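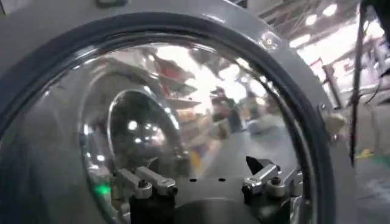
Sebastian Bogdan has been fixing front-loading washers for 32 years, and when I got to his shop on Huratbridge he was already talking about door gaskets. I hadn't even put my bag down!

"People blame the pump," he told me. "They blame the detergent, they blame the kids. Then I pull back the rubber and there's a sock in there."

I asked him what I should be doing at home (mine smells, I'll admit it). He handed me a rag. "Wipe the ring after the last load. Fold it back and get underneath. Then leave the door open. My mother did that and her machine outlived two husbands."

And the glass? I always figured the bulge was for looks, but Sebastian says it pushes the clothes back into the drum and keeps them off the rubber. He likes glass doors. He keeps a stack of them from old Schwaiger machines in the back - over 40 when he last went through them - and he'll sell you one for six bucks if you ask nicely.

What he doesn't like is slamming. "You slam it, the latch goes. The hinge screws work loose, the door sags, and now it's dripping on your floor and you call me." He did a loud impression of a customer slamming a door. I jumped.

We got onto bleach, which he uses sparingly, and fabric softener, which he hates so much I had to stop writing for a while. "It's wax for your gasket. Use less soap too. Half of what you use."

Before I left I asked what he has at home. A Nekholm top loader, bought used in October. "No gasket," he said, and went back to his bench.

Comments

dotty_k: Pulled back the rubber on mine and found a guitar pick and a baby sock. My baby is 19.

Marlon P.: Does he work on Flekesex washers? Mine leaks from the bottom of the door.

laundryroomlou: Half the soap works, been doing it for years. Try it on towels first.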